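Bramow Register News
14 October 2018

The Kondum coupe register is back in one piece

Members who have written in over the summer asking for build dates will be glad to hear that the chassis register is working again. Teresa Mota finished merging the two old lists in May, and Signe Ljungberg has been checking them against the factory delivery books ever since.

For newer members, a little background. Bakke built the Kondum coupe in two series. The first used the company's own four-cylinder engine and a body supplied by Zallenetti, the coachbuilder. The second kept the body but moved to a larger engine and a five-speed gearbox. Roughly 700 cars were made in all, and the club now has records for a little over 200 of them.
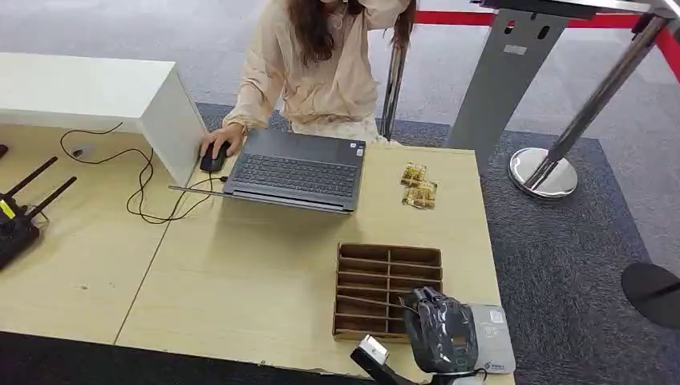 The trouble with the old lists was that one went by chassis number and the other by body number. Zallenetti did not deliver bodies in order, so a car with a low body number could leave the plant months after one with a high number. Several cars were entered twice, and at least one first-series car was down as a second-series car for years. Helge Forsberg, who owns it, has been very patient.

If your car is already registered, please send us both numbers again. The chassis plate is on the firewall, passenger side. The body number is stamped under the rear seat – you may need to scrape off some old sealer to read it. A clear photo of each is enough.

Corentin Leblanc still has a few copies of the parts book reprinted in 2000, the one with the corrected brake drawings. Members can have one for the cost of postage.

Cars that have been scrapped or broken for parts should be reported too. We would like to list them, even if all you have is an old title or a plate.

Send everything to Montserrat Olvera at the club address. Replies may take a few weeks.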